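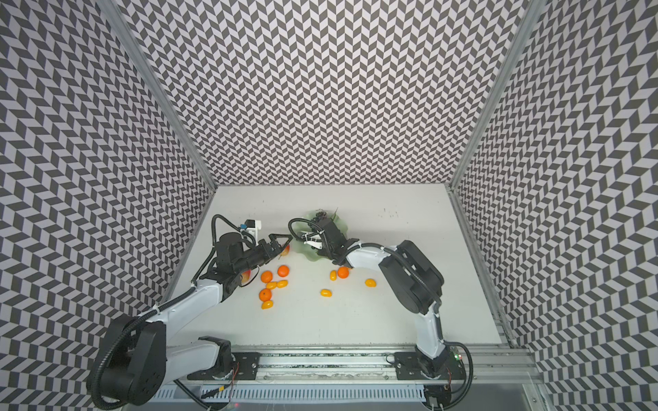
Kamran Karimi wrote to me after last session asking why we spend a whole week on breathing measurements when the assignment is about dosing. Fair question, and I'll answer it first because I suspect he wasn't alone.

A lot of drugs slow breathing before they do anything else you can easily measure. So if you're planning a safety study, you want to know three things about your subject at rest: how much air goes in with each breath (tidal volume), how often (rate), and the two multiplied together (minute volume). Let's do one. Tidal volume 9 mL, 100 breaths a minute, so minute volume is 900 mL. Now give the drug and say the rate falls to 60 while each breath grows to 15 mL. Still 900! If you only reported minute volume you'd write "no effect" and you'd be badly wrong. Please report all three. 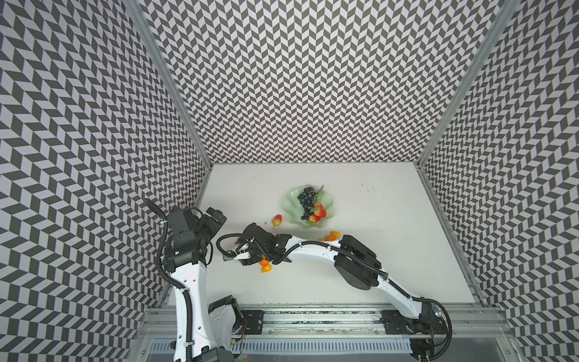
The next thing is baseline. Animals that have just been moved into a chamber breathe fast, and I've seen perfectly good datasets ruined by people who hit record too early. In the Merkau dataset (it's in the shared folder) you'll see the rate drifting down long before any dose was given. Plot it before you average anything — I mean it, plot it first.

Then there's the vehicle group, meaning the ones that get the liquid without the drug in it. Same volume, same route, same handling. Helge Sjögren's notes from November have a nice worked case where the vehicle alone changed the rate, so read that if you missed it.

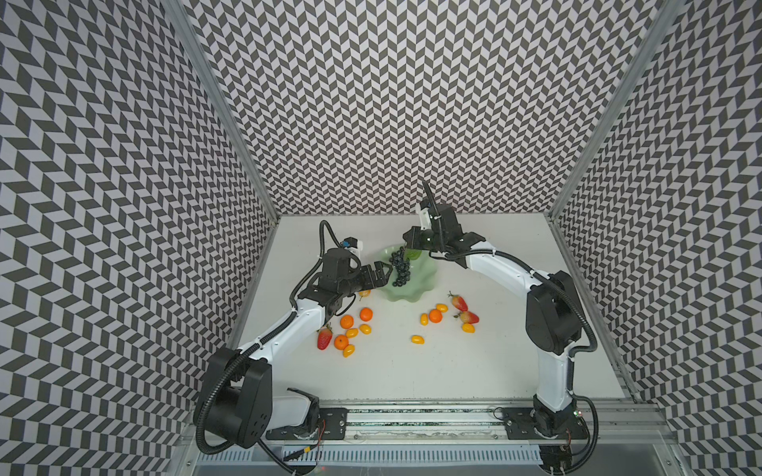
On group size: the practice set has 16 subjects, each measured under vehicle and under drug, with a washout in between. That's a crossover design, so compare each subject with itself. Don't treat it as 32 separate animals. I take points off for that every year and I hate doing it.

For next time, read the Nazari chapter up to the part on airway resistance and redo the minute volume table with your own baseline window. Write down which window you picked and why.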